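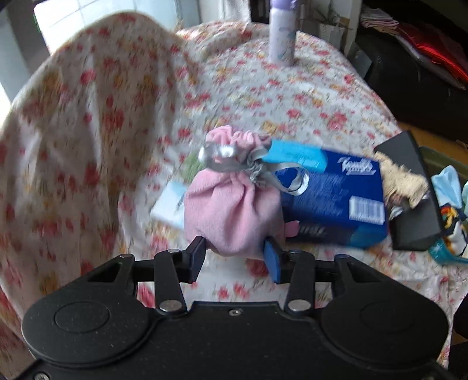 A pink fleece pouch, tied at the neck with gray ribbon, on a flowered sheet.

Does a drawstring bag really keep your stuff safe?

People say a drawstring pouch is the best way to pack small things. Is that true? Let's check before we believe it.

Pull the string and the cloth bunches up into a ruffle. All those folds press against each other, and the hole in the middle shrinks. Notice the word "shrinks." It may not close all the way. Try it with a grain of rice and see what happens.

A ribbon makes it trickier. Satin is smooth, and smooth things slide, so a bow can slip open in your backpack. A shoelace usually grips better.

What about fleece? You may hear that it protects anything. It is soft, so it helps stop scratches. It won't save a glass marble if you sit on it. For that you want a stiff box or a hard case.

A shop in Pirkton once told us its pouch could hold 27 marbles. We got 19 in before the neck wouldn't pull shut. Maybe their marbles were smaller. They didn't say.

Test your own: fill it, tie it, turn it upside down and shake it 14 times over a bed. Then look for what fell out.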